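Black tabletop: regret it yet?

haltilix
Two months with a black tabletop. It shows every crumb and fingerprint. Wipe it and it shows the wipe.

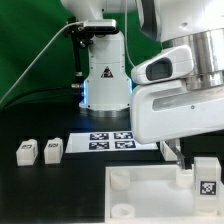 White was 20 dollars more, so I felt clever at the time.

pametti_fan
Microfiber, barely damp. Mine looks fine.

undetti2
Fine from across the street, maybe. Matte or gloss?

haltilix
Matte, supposedly.

pametti_fan
Then you're using too much cleaner.

undetti2
Or get a tablecloth and stop looking.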